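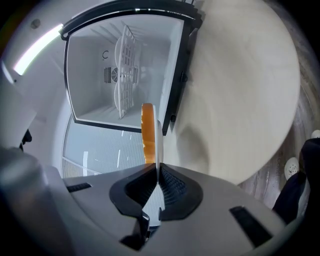
Mini fridge clear-out comes to Gistberg halls before August move-in

GISTBERG - Students moving into the Cavalcanti Road residence halls this August will find a mini fridge already in the room, and this year it should be a clean one. Housing staff have been going door to door emptying, wiping and re-shelving the small refrigerators, a job that used to get left to whoever moved in.

Total on the list: 1438 fridges across the halls. Done as of noon: 1364. The rest are in the east building, where the elevator has been out and everything goes by stairs.

"It's a small box, people think it takes a minute," said Leszek Zalewska, who runs summer turnover for the housing office. "Then you find the lid to something. No container, just the lid. It's always the lid."

Lids, it seems, are the big item. Round ones mostly, from leftovers tubs and takeout bowls, stood on edge down the side or slid in behind the rack where nobody looked since spring. Staff have been collecting them in a bin on each floor. Anything that still has a matching container goes to the free table in the lobby. The others get recycled if the plastic is a type the city takes, and tossed if not.

How the cleaning goes

Each fridge gets unplugged the night before with the door propped open and a towel under the front edge. In the morning the food comes out first, whatever is left of it, then loose items, then the racks. Racks get washed in the floor kitchen with dish soap and warm water and left to drain. The inside is wiped with baking soda and water. No bleach this year. Last summer some rooms got bleach and the smell was still there at move in, and the office heard about it from parents.

The back wall gets a dry cloth only on any model with a fan or vent inside. Zalewska was firm on that one. Crews were told to keep water away from the louvers and not to poke at a grille with a brush handle. If there's crumbs stuck in it, leave a note on the door and somebody comes by with a small vacuum.

Door seals take the longest. Fold it back, wipe, fold it back again on the next bit, all the way round. A seal that won't sit flat gets a strip of blue tape on the outside and the fridge goes on the repair list.

Then the racks go back. Or they're meant to. Sebastião Barros, a senior working the summer crew for the second time, said the racks cause more trouble than the food does.

"People take them out to fit a cake or a big bottle, and they go back in wrong, or sideways, or standing up against the back," Barros said. "Then the air can't move right and the lettuce freezes. I did it myself freshman year. Frozen lettuce for a month."

His advice to new students is to match the rack to the ridges molded in the side walls and push until it stops. If it wobbles its on two different ridges, so pull it and start over. Leave a gap of a finger or so between the food and the back. And don't stand plates or lids up in front of the vent, they fall over when the door shuts and then the door doesn't shut.

New shelf rule

Also new for this year, a shelf check. Each room gets a card listing what the fridge came with, and residents sign it in the first week. Missing racks at the end of the year will be charged. The office hasn't set the amount yet and a figure that went around on the residents' message board is wrong, Zalewska said.

The office has 400 spare racks in storage at the Indstead warehouse, bought in a lot when another building closed. Not all of them fit. The older fridges are a little narrower inside and the spares jam about halfway in. Crews have been told not to force them or trim them. A narrow-model order is in with Gevska, the supplier, and is expected before the halls open.

Rooms that are still short a rack on move-in day will have a note on the door with a number to call.

What to bring, what not to

The move-in sheet has been updated. Under refrigerators it now says:

Bring containers with your name on the lid as well as the tub.
A box of baking soda is fine, keep it on the door side.
No second fridge in the room, the wiring in the east building won't take it.
Let the fridge run overnight before loading it up.
No foil or paper liners on the racks.

Students who brought their own mini fridge in past years and left it over the summer have until the end of the month to claim it. Three are still sitting in the basement with no name on them. One has a sticker from a surf shop on the door, if that rings a bell. Unclaimed ones go to the reuse sale.

Free table

The lobby table is open to anyone in the building while the crews are working, 9 a.m. to 4 p.m., side entrance. So far it has mostly held food tubs, ice trays, a few water pitchers and a lot of unopened condiment packets, which went fast. Barros said he's taken home more soy sauce than he can use.

Please don't drop off food. Somebody left half a watermelon.

East building should be finished once the elevator is back. The repair company has been out twice and is waiting on a part. Meanwhile crews are carrying the wash tubs up by hand and doing the upper floors in the morning before it gets hot.

Questions about a claimed fridge, a missing rack or a bad seal go to the housing desk on the ground floor of the Cavalcanti Road building. Have your room number and the model label handy. On most units the label is inside, on the side wall, though on some of the older ones its on the back and you'll have to pull the thing out to read it. Unplug it first.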